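5 min read

Section 6: Moving your purchased e-books to the Jovum reader

Follow this section if you bought books from a store that uses digital locks and want to know which of them will open on your Jovum. It also covers books you bought without locks, which can be copied like any other file.

Before you start

You need a computer with a free USB port, the cable that came with the reader, and the password for your store account. Charge the reader to at least 50 percent. A large library can take a while to copy, and the reader does not charge at full speed while files are moving.

CAUTION: Do not sign out of your store account on the old reader until you have finished step 8. Some stores count a sign-out as a device change and limit how many you can make in a year.

Sort your library

1. Sign in to the store on your computer and open the page that lists your purchases.

2. Look for a line reading "DRM-free" or "No copy protection" next to each title. Not every store shows this. If yours does not, go by the file type in step 4.

3. Download the books you want to keep. Save them in one folder with a short name and no accents or symbols.

4. Check the file endings. EPUB and PDF files without a lock open directly. A file ending in .acsm is only a ticket that tells a program where to fetch the locked book. Copying the ticket to the reader does nothing.

Note: Books from the Ollis store sold before March have locks even when the current edition does not. Download them again from your purchases page to get the newer file.

Copy the unlocked books

5. Connect the reader. When it asks, choose "File transfer" – "Charge only" hides the storage from the computer.

6. Open the drive named JOVUM and drag your folder into Books. Do not put files in the System folder.

7. Eject the drive and wait for the library to refresh. Up to 123 titles are added in one pass. If you copied more, the rest appear after a restart.
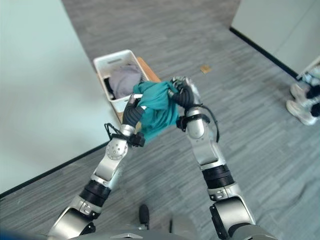 8. Open two or three books and turn several pages in each. A book that shows only a cover and a padlock is locked.

Locked books

The reader can hold authorizations from 2 stores at a time. To add one, go to Settings, then Accounts, then Add store, and enter the email address you buy with. Use the same address everywhere. Books tied to a different address will not open, and the reader cannot merge accounts.

CAUTION: A factory reset erases all authorizations. The books stay on the storage but will not open until you add the store again.

If a store closes or withdraws a title, its locked books may stop opening after the next license check. Unlocked files are not affected. Keep a backup of those on your computer or an external drive.

Related topics

Borrowing library books with Sarmiento Lending
Converting Skustitz notes to EPUB
Changing fonts and margins
What the padlock symbol means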